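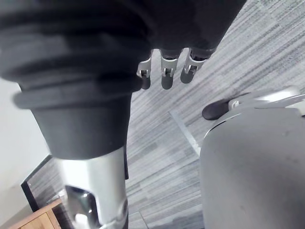 Pralden Standing Desk Mat, Two Months In

I bought the Pralden mat in December after my old foam one split down the middle. It cost $78 with shipping and came rolled in a cardboard tube. The corners curled for the first two days, then settled after I left a stack of books on them overnight.

The surface is firm. If you are used to a soft kitchen mat you may find it hard at first, and so did I. By the second week I could stand for 60 minutes without shifting my weight much. My heels hurt less in the evening. My lower back is the same as before.

Cleaning is easy with a damp cloth, but lint sticks to it, and in socks you will notice crumbs. It slides a little on tile and stays put on carpet. The raised bar at the front edge is too low to stretch your calves on. I quit using it.

I also tried the Skostton at a friend's place. It is thicker and has a better bar, but it smelled strongly of rubber and costs more.

Four out of 5. I would buy it again at a lower price.

Salamatu Issahaku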